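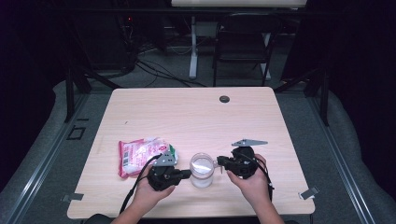 Joanna Petrick
Gripper bench lead and the person who answers the issues, Prornum

edton-pairs: two-handed gripper comparison data

Hi! If you landed here from the Kernelside mirror, it's the same data, only the folder names are different (sorry, I renamed things and they didn't). This README is the data card too. I tried keeping two files and they drifted apart within a month.

What's in here

Recordings of one operator working at a table with a hand-held gripper in each hand. I started it to settle an argument about which of our two jaw setups we should keep building, Edton or Tawfik. Edton opens to 65 mm and Tawfik opens to 73 mm, and on paper that's pretty much the whole difference. In your hands they feel like completely different tools, and I wanted something better than "I like this one more" to bring to the next parts order.

So: 3000 clips, each one a single try at a single task. Of those, 400 are held out in the folder called heldout, and please leave them alone until you're done tuning. I've broken that rule myself, then had to throw away a week of plots.

Current release is 27 July 2022. The next one is planned for October if the new jaw pads show up.

The table

Pale wood-look top, with the cable grommet at the far half of it. There's a gray padded border on both sides and aluminum rail just inside the padding. I leave the far half clear between tries so there's room to set things down, and most of the action happens near the middle anyway.

The grommet is a small black circle on a light background, and one of my early detectors was very sure it was a lid. If you're training anything that finds round objects, mask it or give it its own label. I did the second one and it worked fine.

The objects

The one you'll see the most is a clear glass jar with something white in it. I picked it because I wanted a thing that punishes sloppy closing. Glass is slick, the body is round, and if one jaw lands before the other the jar scoots or turns. Approaching it from both sides with the jaws facing each other across the gap is the "pinch" task, and it's where the two setups differ the most.

Next is a crinkly plastic packet, mostly white with a pinkish red band. It's the opposite problem! There's nothing to miss, you just can't tell where the solid part begins, and it changes shape every time you touch it. In a lot of clips it's lying off to the left while the jar is being worked on. I left it there on purpose so there'd be some clutter, and the metadata has a field called bystander that tells you when an object is on the table but isn't the target.

The full object list is in objects.csv. Please use the ids in there and don't go by the folder names, I changed my mind about those twice.

The tasks

pinch: both grippers close on the object from opposite sides and hold.
lift_two: same start, then up off the table and back down.
slide: push the object across the top using one gripper, with the other one as a stop.
handoff: left picks up, right takes it.
regrip: let go, shift the hands, close again. (Dull to record, very useful.)

How the grippers are held

One in each fist, black bodies, short jaws pointing in toward each other. Each has a gray metal plate on top, and no, the plates don't match. The left one has a rounded outline with mounting holes in it, and the right one is long and flat, sort of like a fin. I know it bugs people. I've had two messages asking whether the left and right streams were swapped and they're not, go by the plates and you'll always know which hand you're looking at.

Each gripper has its own black cable that drops off the near edge of the table. The left one loops over the tabletop on the way down and the right one runs past the wrist. In practice the left loop drags a little on long reaches. If you see a small hitch at the start of a left-hand move, check the cable before you blame your controller. I spent an afternoon filtering that out of the velocity signal before I noticed my own sleeve had nothing to do with it and the cable did.

What I found so far

Take this as bench notes, please. It's one operator (me) and one table.

On the jar, Edton wins for me. The smaller opening means I line up more carefully and the two sides touch down closer together in time. Tawfik gives me more room to be lazy, and I use it, and then the jar turns.

On the packet it flips. Tawfik gets around more of the plastic and I regrip a lot less. Edton tends to grab a fold and let the rest hang.

For handoffs I really can't choose. Some days one, some days the other, and I suspect it's more about how tired my wrists are. There's a column named session_minute if you want to look into that, and I'd love it if somebody did.

What it's not good for

Force. There isn't any force data, just jaw opening and video, so please don't back one out of the other and cite me for it.

Other rooms. The background is dim, there's furniture and a fair bit of dark cable on the carpet past the table, and it hardly changes from clip to clip. A model trained on this alone will probably get confused in a bright kitchen.

Other hands. See above, they're all mine.

Getting started

Unpack everything into one folder and run check_files first. It's slow, let it finish. Then open index.csv, where every row is a clip with the setup, the task, the target object and a result. Results are ok, slip, drop or unclear. I used unclear a lot more than I expected to, mainly on slide, and I'd leave those rows out of your first pass.

Jaw opening is in millimeters, zero means closed. A handful of the early Tawfik clips read slightly below zero when shut because I hadn't redone the zero after swapping pads. They're flagged bad_zero.

Known problems

Timestamps for left and right can be off by one video frame after a pause.
The regrip labels in the first batch were done when I was still deciding what counted as letting go.
A few clips end early. Look for short_clip.
objects.csv has a trailing comma on the header line and your parser may or may not care.

Using it

Free to use, just name Prornum and link back here. If you make a fix to the labels, send me the rows and the clip ids in one file and I'll fold them in. Screenshots of spreadsheets I can't do much with.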